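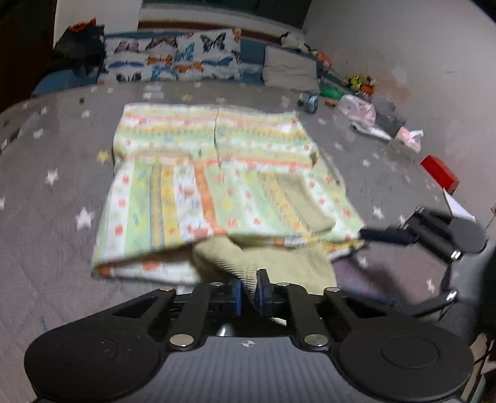 Re: [club-list] Folding task – which garments for January?

Hi all,

Charito Marquez wrote:
> Is the striped kids' top still on the list for the folding task? My
> group finds the ribbed part hard to pinch. It bunches up in the
> fingers and the hem comes along with it. Could we swap it for a tea
> towel?

Please keep it in, Charito! It's my favourite of the lot. A tea towel has four corners and no surprises, and the Hultano entry last year was nearly all tea towels. Stripes that curve and a ribbed bit that does its own thing are exactly what we want the arm to learn from.

What worked for Misaki and me was one gripper on a far corner first, then the second one in low on the ribbing – slowly, with the fingers only as far closed as they need to be. We got through 40 runs that way and I'd happily do 40 more.
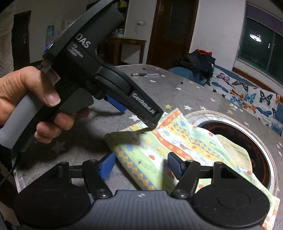

Two handheld grippers, one with its jaw tip down on the folded cloth.

The club total is now 326 runs, which is brilliant. Young-sook has offered to go through the labels, so please name your folders by garment and colour before you upload. If each group adds 15 more, we can start training well ahead of the Fluradberg round.

Cheers,
Nahuel Godoy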